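Notes from my dining room on keeping old stock certificates, bonds and paper money in decent shape. I update this page when I learn something or wreck something. Last big update was in December, when I finally finished the inventory and found out I own 2,726 pieces of paper, most of them from railroads and mining companies that went bust long before I was born. My wife has seen the number. We're fine.

## Handling

Wash your hands and dry them properly. I used cotton gloves for years because they looked the part (and I felt like a museum), but they snag on brittle edges and you can't feel what you're doing. Clean bare hands for paper. I keep the gloves for silver coins.

Lift with two hands, or slide a sheet of stiff card underneath and carry the card. Big certificates with coupons attached want to fold right where you don't want them to, so anything with coupons travels on card in my house, even if it's only going from the table to the shelf.

Take off your watch, and roll up the sweater sleeves.

Pencil only. A soft one, and you write on the sleeve label or the folder, never on the certificate. If a dealer has already penciled a price on the back, leave it alone. I erased one once and took a nice clean oval of the paper's surface along with it, and that oval now shows up from across the room.

## The work surface

You want something smooth, hard and wipeable. I lay down a big sheet of white blotter from Blöndal and change it when it looks tired. Tablecloths are a menace. So is any surface you've just polished, so skip the spray for a day or two before a sorting session.

Keep drinks on a different piece of furniture entirely! I don't mean the far end of the table, I mean a different piece of furniture. I lost a very pretty 1,000 dollar gold bond (long canceled, but pretty) to half a mug of coffee that I would have sworn was nowhere near it. Sweets are nearly as bad for sticky fingers, and a greasy thumbprint on old paper gets darker as the years go by.

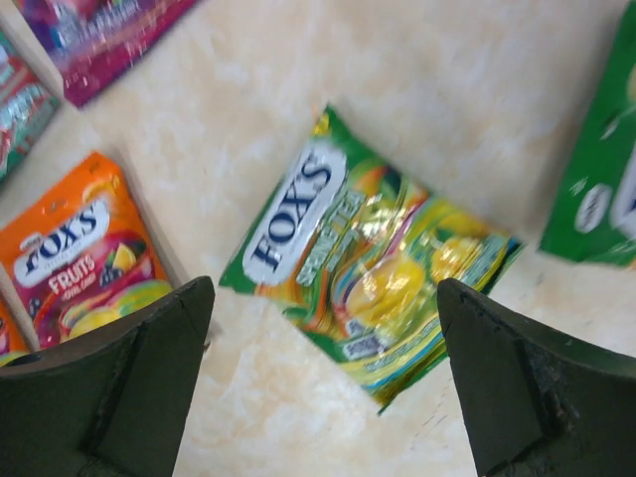

*Fox's Spring Tea, on the marble.*

## Sleeves

If you do one thing on this page, do this one. Go through everything and pull it out of old soft vinyl. You know the type, the floppy pages that smell like a new shower curtain. They sweat out plasticizer, they stick to ink, and they can leave a greenish haze on anything metal stored nearby. You want polyester (sometimes sold as Mylar), or polypropylene or polyethylene if you're watching the budget. The listing should say which. If it only says "archival quality" and won't name the plastic, I move on.

I buy Koner currency sleeves in boxes of 1,000, which sounds crazy until you start. The first box was gone before Thanksgiving. For full size certificates I use Plorkari side-loaders, open on the long edge, and I like those much better than top-loaders for anything with a ragged edge, as you can open them up almost flat and lay the paper in instead of poking it down a chute.

A few things I've picked up:

- One item per sleeve. Back to back looks tidy and then the two of them rub together for twenty years.
- Buy one size up. A note jammed in a tight sleeve gets its corners bumped every time you take it out.
- Don't seal them all the way around. Leave an edge open so air can move.
- Put a sheet of buffered acid-free paper behind anything floppy. It stiffens it up and the sleeve slides into the box much easier.
- Static is a pain in winter with polyester. Keep it away from anything with flaking ink or pencil signatures, which it can lift.

## Staples, clips and tape

Paper clips come off, always, but don't slide them. Put the item face down, hold the long side of the clip, and gently bend the short side up and away. Rusty ones may have glued themselves on, in which case slip a bit of thin polyester between the clip and the paper first.

Staples: bend the legs open from the back with a thin blunt blade, then lift from the front. Never use one of those claw removers. I threw mine out so I wouldn't be tempted.

Old tape I don't touch. I know, it's ugly. But the adhesive has soaked in by now and pulling the tape usually brings the printing with it. If it's a valuable piece, a paper conservator can do things with solvents that I'm not going to attempt next to my stove. And never add new tape. That goes double for the so-called magic kind.

## Flattening something that came rolled up

This takes patience and a lidded plastic tub. Put a rack in the bottom with a damp (not dripping) sponge underneath, set the rolled certificate on the rack, close the lid, and check it every half hour. When it relaxes, take it out, open it up gently between two sheets of clean blotter, and put it under a board with some weight on top. I use a pair of old encyclopedias. Leave it a couple of days and swap the blotters once.

Skip this whole section if there's a hand signature in ink that might run, a revenue stamp you care about, or any sign of mold. And please don't iron it. I have read people recommending an iron on low with a towel. I have also seen the results.

## Where to keep it all

Somewhere you'd be happy sitting in a T-shirt. That's my whole climate theory. The attic cooks, the basement gets damp, the garage does both. An interior closet on the main floor is hard to beat. I keep a cheap humidity gauge in mine and I'm content between 40 and 50 percent.

My boxes sit flat in a Puvholm drawer cabinet, the low wide kind meant for maps and prints, up on blocks so the bottom drawer isn't the first thing to meet a burst pipe. It weighs a ton. Measure your stairs.

Don't overfill. If you have to shove, start a new box. Don't leave a box half empty either, or the sheets slump and curl. A wad of crumpled acid-free tissue takes up the slack nicely.

Fireproof safes deserve a warning. A lot of them hold moisture in the lining and let it out slowly, and I've heard of people opening one up after a year to a musty smell and wavy paper. If you use one, put silica gel in it, open it every couple of weeks, and dry the gel out when the beads change color.

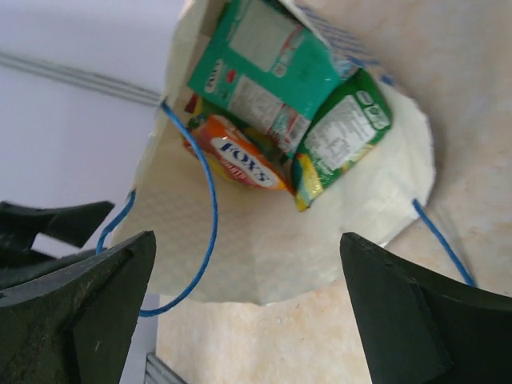
Angus Galbraith wrote to say I'm too hard on safes. He has kept his Scottish banknotes in one for years, with two silica packs and the door opened every Saturday morning when he winds the clock, and he says his gauge has never gone over 45. He also thinks the interior closet advice is fine until you have a house fire, and asked what my plan was for that. Fair point, Angus. My plan was the inventory, and after your email I moved the ten best pieces to a bank box.

## The inventory

Start it now, while you still remember what you paid. I did mine on index cards first and then typed it all into a spreadsheet, and I'd skip the cards if I did it again. Columns I use: company, type, date on the piece, serial number, who printed it, condition, where I got it, what I paid, which box. Add a photo of the front and the back. Shoot through the window light on an overcast day, no flash, with the sleeve off if the piece can stand it.

Keep a copy outside the house. Mine is with my sister.

Then call your insurance company and ask what your regular policy does for collectibles. In my case the answer was 800 dollars total, for the lot, and that was a quick way to get me to ask for a separate rider. They wanted the spreadsheet and photos of anything I'd listed on its own. It took one afternoon because the list was already done.

## Framing one for the wall

Go ahead and do it, they're beautiful and it's a shame to keep them all in the dark. Pick one you can afford to see fade a little. Ask for UV-filtering glass or acrylic, a rag mat so the paper doesn't touch the glazing, and corner pockets or paper hinges. No dry mounting! Hang it on an inside wall out of direct sun, and not in the bathroom (I have seen it in the bathroom).

Jelle Dijkstra swears by framing a good color copy and keeping the original in the drawer, and for anything with a bright red or purple underprint I've come around to that. I've done it with three so far, and the copies look great.

## Odds and ends

Soft brush for surface dust, working from the middle out. A clean makeup brush does it.

Little tan-orange spots are foxing. They're not going to jump off and eat the rest, just keep things dry.

Fuzzy spots are mold. Bag that one up separately, keep it away from the others, and don't sniff it.

Never wash a banknote. Never press one in a dictionary to "bring it back" either. Dealers spot it in a second and the price drops.

If you find silverfish, the problem is usually the cardboard box the folders are sitting in. Swap it and put sticky traps in the corners of the closet.

Next up is what to do with full coupon sheets that are wider than any sleeve I can find. I've been cutting polyester off a roll and it's going okay, apart from the corners.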